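Projects > Housing Repairs > Progress Reports

We use cookies to keep this site working and to see which pages are read. Accept / Manage settings

November
By Carmela Parisi, Program Manager

Utlow Door and Entry Repair Program: Second Progress Report

This report covers the second half of the grant period. It follows the headings in the funding agreement, except that staffing and training are taken together.

Work completed

We finished repairs at 83 homes in Utlow and Barow during the period. Most of the jobs were front and back doors that no longer closed properly, or closed and could not be locked. The rest were thresholds, steps and handrails. The Barow jobs took longer than planned. Many of the houses east of the rail line have settled over the years, and the openings are no longer square, so a standard door cannot go in until the frame has been reset. We had allowed half a day for each of these visits and now allow a full day.

Eight homes on the original list were taken off it. In five of them the owner had already had the work done. The other three have structural problems beyond what this grant can pay for, and we have passed them to the county with the owners' permission.

Requests

The program has received 713 requests since it opened. We still rank them by safety first and by date second. Calls went up sharply after the notice went out with the Barow water bills, and for two weeks the phone line could not keep up. We added a Saturday morning shift through the end of that month and cleared the backlog. Wait times for a first visit are now back to what they were in the spring – still longer than we would like, but steady.
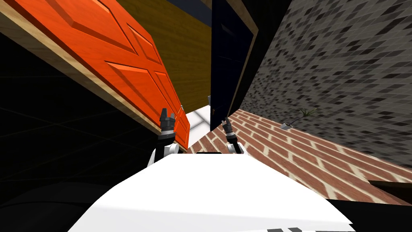
The first visit is also where we have made the biggest change to how we work. Until this summer, one person measured the opening and another came back later to go over choices with the resident. These are now done in a single trip. Residents have told us they prefer it, and it has cut down on missed appointments. The measuring form was rewritten at the same time and now fits on one page.

Suppliers and costs

Bellini remains our main supplier for doors and frames. Delivery has been reliable apart from one order that came with the hinges on the wrong side, which they replaced at no charge. Weatherstripping and thresholds now come from Plamasport, who hold more of the sizes we need for older houses.

The average cost per home for the period was $1,128, including labor. This is higher than in the first report. Lumber accounts for part of the increase, and the extra frame work in Barow for most of the remainder. We expect to stay within the total award, but there will be little left in the materials line by the end, and we ask for approval to move unspent travel money into it. A budget sheet showing the change is attached.

Staffing and training

One carpenter left in August and the post was filled in September. The two trainees have both completed their ladder and lead-safety courses. One of them is now working on handrail jobs with a lead carpenter checking the finished work – the other will start on the same basis after the holidays.

Problems

Storage is still not settled. The unit in Utlow floods at the back in heavy rain, and we have been keeping doors on raised racks along the front wall, which limits how many we can hold. The landlord has agreed to look at the drain but has not given a date. If it is not fixed by the end of winter we will need to rent elsewhere, and we would bring that cost to you before signing anything.

Next period

We will finish the remaining Barow frame jobs first, then return to the Utlow list. Return visits to homes repaired last year will start in the spring, beginning with the exterior doors on the river side, where swelling was a problem before. The next report will include the results of those visits and a full list of homes still waiting.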